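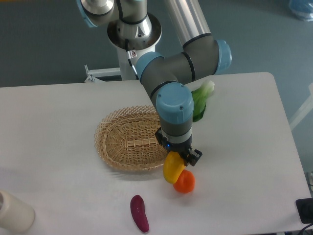 Fig. 3. Six-axis arm with two-finger gripper, basket task.

Handout 3: Reading a kit offer
Instructor: Ilze Ots

The Sayce tabletop kit is sold by Catier for $2,197. The price covers the gripper and one software seat – the arm is quoted separately. Support runs for 21 days, then by contract.

Points for review
Grip: rounded produce shapes are a fair test of two fingers. Note the yellow piece at the gripper and the round orange one close by.
Reach: mark the farthest item from the basket before you plan a path.
Cost: add 2 spare finger sets.

Bring your cost sheet to the next class.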